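Cleaning and Re-oiling a Maple Board and Painted Shape Blocks

Posted Feb 12, 2025 by Halldóra Holst

This procedure covers a glued-up maple board and the small painted wooden blocks from a child's shape sorter. The two are treated together because they get used together, but the finishes are different and the steps are not interchangeable. The board is oiled. The blocks are painted and get no oil at all.

You will need:

Two cotton cloths, plus one for drying
Mild dish soap
A soft toothbrush
Food-grade mineral oil
220 and 320 grit sandpaper
A sanding block

Blocks first

Mix a few drops of soap into a bowl of lukewarm water. Dampen a cloth, wring it out hard, and wipe each block on all faces. Do not put the blocks in the bowl. Water gets in wherever the paint is chipped, the grain swells, and the piece may no longer pass through its opening.

Cylinders and square blocks take a few seconds each. The star and the heart take longer, as dirt collects in the inside corners. Run the damp toothbrush along those corners, then press a dry cloth into them.

Check the edges for chips. A chip that feels smooth can be left alone. If the edge is raised or the paint lifts under a fingernail, take that block out of use until it has been stripped and repainted with a paint rated for toys. Do not sand old paint of unknown origin.

Set the blocks out on a dry surface with space between them and leave them for 2 hours.

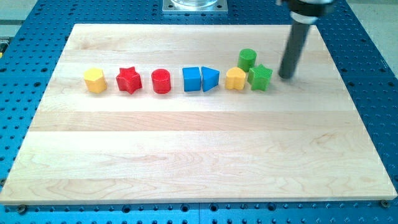 The board needs more attention along the glue lines. Wipe it with the grain, using a fresh cloth, and then drag a fingertip across each seam. A sound seam is hard to feel. A ridge means the planks have moved slightly with humidity, and it can be leveled. An open gap has to be reglued and clamped before going any further.

Sanding the board

Start with 220 grit on the block and work along the grain in full-length strokes. Where the figure swirls, use light pressure and stay with the general direction of the plank. Cross-grain scratches in maple show up clearly once the oil goes on. Change to 320 and repeat. Remove the dust with a barely damp cloth and let the surface dry.

Oiling

Pour a small amount of mineral oil in the center and spread it outward. For a board 16 by 25 inches, about 2 tablespoons per face is enough. Cover the edges and the end grain, which will take a second application. Leave the oil overnight, then buff off whatever remains on the surface.

Hiba Awad asked whether linseed oil can be used instead. Raw linseed dries slowly on maple and yellows it, so I don't use it on pale boards.

Keep the blocks off the board until a dry paper towel pressed on it comes away clean. Oil residue makes painted pieces slippery and holds dust.

Repeat the oiling when the surface looks dull. My own board was last done in April and is due again.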